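Rantala trade-in quote dropped after they received the phone

Mobile Talk > Buying and Selling > Trade-in and Refurbished
Started 31 Mar 2026

hallam_tx
I sent a Bakton 70 to Rantala for trade-in. The online quote was 430 on condition that it switched on, held a charge and had no cracks. It did all of those. They've now emailed to say it has been "regraded following inspection" and the new offer is 43 less. The reason given is "wear to frame". There is no photo with the email and no detail.
I can accept, or have it sent back and pay the postage. Has anyone had the first figure honoured after arguing?

portside
Yes, once, in February. I replied asking which part of the frame and what grade they had put it in. They restored the original price two days later with no explanation. It cost me one email, so I would at least do that before accepting.
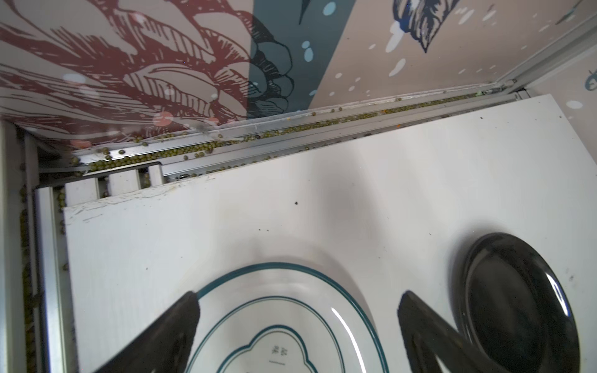 White plate, black plate, white table.

Junction9
I'll go against the grain a bit. The quote page says the price is subject to inspection, and you tick a box to agree. If you choose "good" and the phone is "fair", the price goes down. I've sent them four handsets and had one regraded, and when I thought about it they were right. It had a dent by the charging port that I'd stopped noticing.

hallam_tx
I did tick the box. My complaint is that "good" is described as "light signs of use", and it has light signs of use. It spent its whole life in a case. I took pictures of all four sides before packing it and there is one small scuff at a corner.

wrenfield
Send them those pictures. Reply to the regrade email itself and don't start a new one, or it goes into the general queue and you lose a week. The offer lapses after a while and then they treat it as accepted. Check your email for the deadline, mine had one near the bottom.

Junction9
That last part is worth repeating. The deadline is real.

portside
Different question, but did you compare with Julta? They tend to quote lower but I've never had them change it.

hallam_tx
Julta offered 70 less than Rantala, so even with the deduction I'm ahead. That's partly what annoys me. I suspect the quote is set high to win the comparison and the deduction is expected.

Junction9
You can't show that from one phone. Their margin on a used handset can't be large, and they have to sell it on with a warranty.

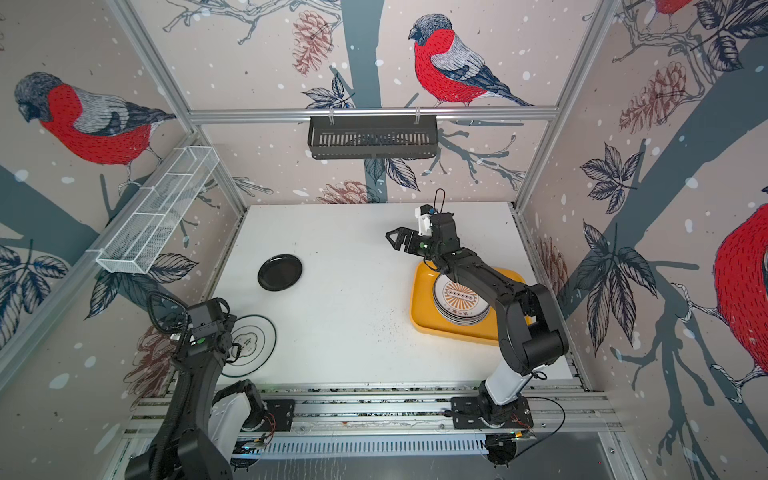 tallow
Grading is the weak point of the whole second-hand phone trade, for buyers as well as sellers. Every firm has its own words for it. Rantala's "good" is close to Julta's "very good", and the shop in Nilitz where I bought my last one only had "A" and "B". Ordinary goods are easier. A white plate with a dark rim and a cloud shape in the middle, like the one there, can be described in one line and whoever orders it knows what is coming. "Light signs of use" could be anything from a hairline to a chewed corner. I'd like to see a count and a length: two scratches, none over so many millimetres. Until then the seller is guessing which box to tick and the firm gets to decide who guessed right.

wrenfield
Agree with most of that, though a measured standard would take longer per phone and somebody would pay for it. Probably us.

portside
I'd take a slightly lower quote if it stuck.

dell_o_mar
I used to book in trade-ins at a shop counter (neither of the firms named here). We had a printed sheet for grading and two people would still give the same phone different grades. On a busy day we might do a tray of them before lunch and the ones at the end got less attention. No plot behind it. We did reverse a fair few when people sent photos, as the manager didn't want the returns.

Junction9
That sounds about right to me.

tallow
It sounds right to me too, but it's still the customer who has to chase it.

hallam_tx
Update: sent the four photos as a reply to their email and asked which side the wear was on. Got an automatic message saying they'll answer within two working days.

wrenfield
Keep the phone's serial number handy. They asked me for it twice.

r_quill
Sorry to butt in, does anyone know if Rantala takes phones with a replaced battery? Mine was done at an independent place. The battery is the bigger 2000 one for the old small Bakton.

dell_o_mar
Ask them before you post it. Some places put any third-party part straight into the lowest grade, even if it works fine.

r_quill
Will do, thanks.

hallam_tx
They've come back. Half of the deduction restored as "goodwill", frame still marked as worn, no answer on which side. I've accepted it. I'll try Julta with the next one.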